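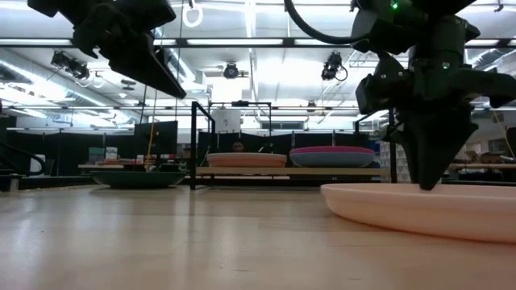 Two-arm plate cell, right gripper down at the rim of the peach plate.

Plate Cell FAQ
Maintained by Lesego Cele. Last changed 2024-02-06.

Does the cell need recalibrating every morning?

No. The Zultoner manual says daily, and I think that line was written by someone who sells service contracts. We went down to once every 16 shifts and the placement errors did not change. Recalibrate after a collision, after a finger swap, or after anyone has leaned on the table. If you can't say which of those happened, check the fingertip against the reference mark before you touch any numbers.

The right arm keeps coming down on the rim of the plate. Is that a calibration fault?

Maybe. Most people who report this have moved the plate. Put it back where the program expects it and run the approach at low speed with your hand near the stop button. If the tip still lands on the rim, look at the fingers next. They taper, and a slightly bent one will show up as an offset that looks exactly like bad calibration. I have watched people spend an afternoon correcting software for a bent finger.

Both green lights are on. Doesn't that mean the arm is fine?

It means the arm has power and the controller isn't reporting a fault. It says nothing about whether the gripper is straight or the joint is where it claims to be. Please stop writing "lights green, all OK" in the log.

How tight should the gripper bolts be?

Use the 4 mm key and the torque driver, and follow the card in the drawer. Don't go by feel. Two people's feel cost us a bracket in April.

What about the thick black cable on the right arm?

Look at it every week. Move the upper joint slowly through its whole range and watch the bend where the cable enters. You want a loose curve at both ends of travel – if it pulls straight anywhere, stop and give it slack. Cattaneo says the ribbed jacket will outlive the arm. I'd like to see the test, and until then we keep a spare.

Can I polish the tabletop?

Please don't. It is shiny enough already, and the overhead lights leave a bright streak on it. Wipe it with a damp cloth and let it dry. Small dark specks in the surface are not dirt, so leave them alone.

Does it matter which color plate goes where on the shelf?

To the arms, no. To whoever is reading the log afterward, yes. Stack them the way the run sheet says and don't improvise. Check that the stacks sit flat on the board before you start, especially when one plate rests on a different kind.

Is the Vumilari auto-alignment add-on worth having?

We tried it on 44 runs. It corrected errors we could have fixed with a straight finger and added a few of its own whenever the lighting changed. Prikach may have had better luck with theirs, but I haven't seen their logs. For now it stays switched off.

Who do I ask before changing an offset?

Me. Write down the old value first, then ask.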